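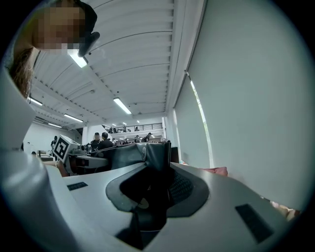 Oriane Tolbert

I got to the Dirisico office in Rivport on a Friday with a coffee in each hand, and the head of pricing took one before I'd offered it. "You're here about the fixed rates," she said. "Everybody is!"

The company sells power to small businesses, 900 of them now, mostly bakeries, laundries and cold storage. In January it dropped its three-year fixed plan, and I wanted to know why.

"We were guessing," she told me. "You buy ahead for a customer, then they add two walk-in freezers and your guess is junk." The new plan, called Prerier, resets every 9 months – and yes, I asked if people hate that.
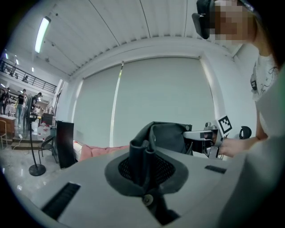 Headset on, with the gray gripper up close.

"Some do. We had 500 calls in the first month," she said, laughing (I would've hidden under the desk). Most callers wanted to know if they could leave early. They can, with 15 days' notice and no fee. 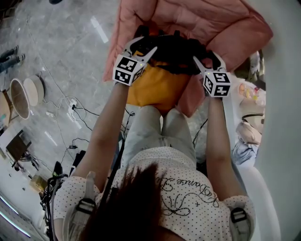 I asked about Šimkus too, the rival across the river that still sells the long plans. "Good for them," she said. "If I ran a bakery I'd get a quote from both of us." Then she went back to her spreadsheet – and finished my coffee.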